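Sivenwood Releases Flusley, a Planning and Review Tool for Teams Teaching Robots Everyday Handwork

July 4, 2019

Sivenwood is very happy to announce that Flusley, the software our own team has leaned on through two years of late evenings and cold coffee, is available starting today to any lab, school or company that would like to use it. Flusley takes recordings of people doing small jobs with hand-held grippers, cleans up the motion, lines up the two hands in time, and turns the result into plans that a two-armed robot can try for itself.

If that sounds like a modest description for a project that has taken up so much of our lives, we can only say that the modest parts were the hard ones! A person picks up a spoon without a thought. A planner has to be told where the spoon is held, how far the bowl sits from the fingertips, what the other hand is up to in the meantime, and when it is fair to call the job finished. Flusley keeps all of those things together on one timeline, so that the person checking a recording can drag a marker, see the path of each hand, and fix what needs fixing before anything reaches a robot.

"We started out writing little scripts for ourselves, and every one of us had a different set," said Fatima Jacobs, who leads the software group at Sivenwood. "I would ask for a recording and get it back in a form only one laptop in the building could open. Flusley grew out of wanting to sit down next to a colleague and look at the same thing on the same screen, and I'm so pleased that other people will get to do that now too."

The first release comes with a library of 182 tabletop tasks, all recorded and reviewed by our own staff, with 500 more planned for September. The tasks cover stirring, stacking, folding, sorting, opening and closing, and a good deal of moving small things from one side of a table to the other. Each one can be replayed, trimmed, slowed down or split into steps, and the steps can be put together again in a new order for testing.

Much of the new work in this version went into pose tracking. Flusley reads the coded cubes at the base of each gripper and works out where both hands are and which way they are turned, and when a cube slips out of view it fills the gap with a best guess and shades that stretch of the timeline in orange. Reviewers can accept the guess, draw their own path, or throw the stretch away.

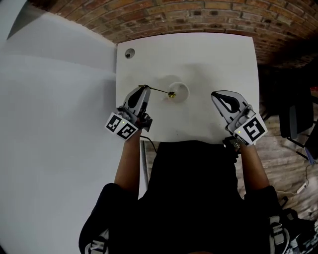 Photo: Zanele Magagula / Sivenwood

Long, thin tools such as spoons have a setting of their own. The user marks the grip point and the tip once, and the planner then follows the tip instead of the fingers, which made a big difference in our cup tasks.

"My favorite button is the one that compares two takes side by side," said Shabani Mwakyusa, planning engineer. "You learn a lot about your own wrists."

Flusley also reads and writes files from Nemis, our free motion viewer, so current Nemis users can bring their older recordings along with them. A single-seat license costs $200 a year, and classrooms may use the full program at no charge for up to 8 seats. Our warm thanks go to the early testers at Blöndal, who sent us long and wonderfully detailed letters all through the spring, and to Suryani Lumenta, who answered every one of them.

Questions about licenses and classroom use may be sent to Refilwe Potgieter in the Sivenwood press office.

Recent News
Nemis Viewer Gets Faster Loading and a Dark Theme
Blöndal and Sivenwood to Share Test Recordings
Notes From Our Spring Open House
Sivenwood Is Hiring: Perception and Tooling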